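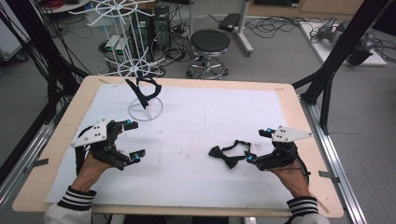
Paired wearable grippers at a demonstration table, with a bow tie laid on white paper and a wire display rack behind it.

Halton Practice for Hand-Guided Demonstration

The Halton Practice for Hand-Guided Demonstration, usually called the Halton Practice, is a voluntary code for recording manipulation tasks with grippers that a person wears or holds. It covers the layout of the table, the preparation of the grippers, the conduct of the operator and the review of finished recordings. The code is maintained by the Cuautle Institute in Holtville and is used mainly by university laboratories and small automation firms.

Background

Before the code was written, laboratories in the Holtville area kept their own house rules. These differed on basic matters, such as whether an operator could pause in the middle of a task or where the hands had to be at the start. Recordings made in one room were hard to combine with those made in another. Guadalupe Lozano, then head of the institute's methods section, compared the house rules of 13 laboratories and drew up a common draft. Viktória Takács edited the text and added the section on soft goods. The draft was circulated in April and adopted with few changes.

Structure

The current text has 363 clauses. Of these, 191 are requirements, marked by the word "shall," and the rest are recommendations or notes. A laboratory claiming conformity must meet every requirement in the parts it declares. It may declare a single part – most often the part on table layout – and leave the others aside.

Table and work area

The work surface shall be fixed so that it does not shift when an operator leans on it. Clamps are accepted, as are bolts. A plain covering in one pale color is recommended for tasks with small or dark objects, and it shall be replaced when creases could catch a fingertip. Objects that are not part of the task shall be kept off the surface. The code sets no requirement for the room beyond the table, except that the operator shall have a clear place to stand and that cables shall not cross it.

Preparation of grippers

Each gripper shall be opened and closed through its full travel before a session. The operator shall check that both finger pads are firmly seated and that no joint binds. Cables shall have enough slack for the widest reach in the task, and plugs shall be checked by hand.
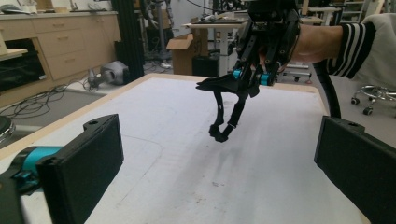

Where two grippers are used over the same table, each shall be checked separately and then both together, with attention to the space between them. Contact between grippers is not treated as a fault in itself, but a recording in which contact moves an object shall be marked for review. Sleeves shall not cover the fingers or hang into the grasp.

Soft goods

Ribbons, neckwear, cords and similar items are treated in a separate part of the code, as they seldom fall the same way twice. The operator shall not smooth or straighten an item between attempts unless the task sheet says so. Loops and straps may lie as they fall. When an item is to be hung on a rack or hook, the task sheet shall name the arm or level to be used and state what counts as hung. An item that slides off after release is recorded as a failed attempt and kept in the set.

Review

Finished recordings are checked by 2 reviewers, neither of whom may have been the operator. Disagreements are settled by the session lead, who enters the reason in the log. Failed attempts are labeled and retained.

Reception

The part on soft goods has been the most widely adopted. The Clomura project took it over in full for its work on garment accessories and added its own rules for buttons. Some laboratories have objected to the review requirements, which they consider heavy for short sessions, and a lighter procedure for groups with a single reviewer is under study. Lozano has argued against it on the grounds that labels from one reviewer tend to drift over a long project.

See also

Clomura task sheets
Cuautle Institute
Wearable grippers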